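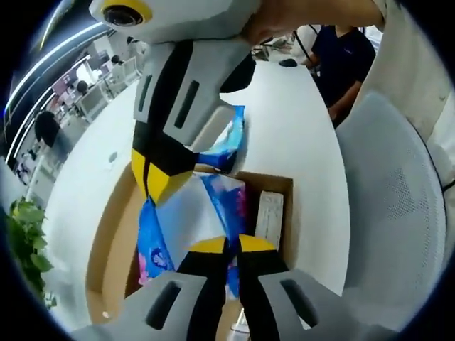

Why Do So Many Things Come in Cardboard Boxes?

Have you ever helped unpack a box on a big table, lifting out one packet and then another? It's a lovely job, especially when there are bright colors waiting inside, like the blue packages in this one. But let's stop for a minute (I know, it's hard to wait!) and think about the box itself, because a plain brown box is a cleverer thing than it looks.

What is cardboard made of?

Paper! Most shipping boxes have three layers of it. Two layers are flat, and squeezed in between them is a wavy one, which grown-ups call corrugated. If you find an old box and peek at a torn edge, you'll see the waves going up and down like little hills. All those hills hold the flat layers apart and make the wall stiff, and the air trapped between them helps soften a bump.

Why do small boxes go inside big ones?

Think how long it would take to carry 200 little packets from a truck to a store, one at a time! Put 20 in each box and you only need ten boxes. You'll often find soft packets and stiff little boxes sharing the same space, and a good packer puts the heavy things at the bottom and tucks the light ones on top.

Try it yourself

Ask a grown-up for two sheets of scrap paper. Fold one back and forth like a fan, then lay it across two stacks of books like a bridge. Lay the flat sheet across two more stacks. Now put coins on each bridge, one by one, and see which holds more before it sags. Do you think the folds will help?

When your box at home is empty, flatten it for recycling, or keep it for a while and turn it into a boat, a puppet theater or a very small castle.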